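Product notes: Plometti room kit for arm simulation

The latest item on our list of tools to look at is the Plometti room kit, sold by Tradirum as an add-on for groups that train and test two-arm robots in simulation. We have been using it since May. These notes cover what comes with it, what worked for us and what a buyer should check before paying for a license.
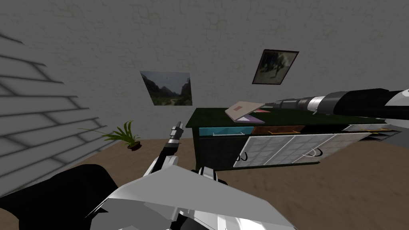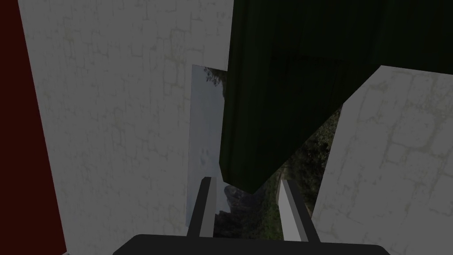 Simulated views from the room kit, with a desk and laptop in the first and an open gripper in the second.

The kit supplies furnished rooms, the objects that go in them and a set of starter tasks. The robot model is not part of the price. We brought our own, and loading it took one afternoon. Most of that time went into matching joint names, as the kit expects them in a fixed order and stops with an error if one is missing. The error message does name the joint, so the fix is simple once you know where to look.

The base package has 109 objects. Furniture with moving parts, such as cabinets and desks, comes with the joints already set up. Drawers have travel limits and a friction value you can change in a text file. We found the default friction too low for our purposes. A drawer would keep sliding after the gripper let go of it. Raising the value fixed this, and the change carried over to every room that used the same desk.

Each time a room is loaded, the kit can change the wall and floor surfaces, the colors of the furniture, the pictures on the walls and the view outside. Tradirum calls this the dressing step. You can turn it off, run it on every reset or limit it to certain parts. We usually left the furniture alone and let the walls and the outdoor view change. Some of the results do not look like a room anyone would furnish, and colors can clash badly. For training a vision system we did not see this as a problem. For a demo to a customer, you will want to pick the surfaces by hand.

Camera setup is handled in the same text file as the furniture. You can add an overhead view and a view for each wrist, and each one is saved on its own. The wrist views need some care. The default lighting is dim close to walls and under large objects, and our first batch of recordings was darker than we wanted. There is a single brightness setting for the whole room and no way to add a lamp. Tradirum says that lamps are planned but would not give us a date.

Speed was acceptable. On our office workstation we could run three rooms side by side with all cameras on. A fourth made the whole thing stutter. Turning off shadows helped, though we would not do that for final recordings.

The manual is short and covers installation well. It is weak on contact settings, and we had to write to support for the details. Replies took two working days and answered what we asked. The Vatlow package, which we reviewed in an earlier issue, has a better manual but fewer pieces of furniture that open and close. The Chaudhary package has more rooms, but its surfaces are fixed unless you edit the files yourself.

A license for the Plometti kit covers five seats and is renewed each year. Teaching labs can ask for a reduced rate. There is a trial version with one room and no time limit, and it includes the full dressing step. We suggest loading your own arm into the trial first and opening a few drawers with it. If the joint order or the contact settings are going to cause trouble, they will do so there.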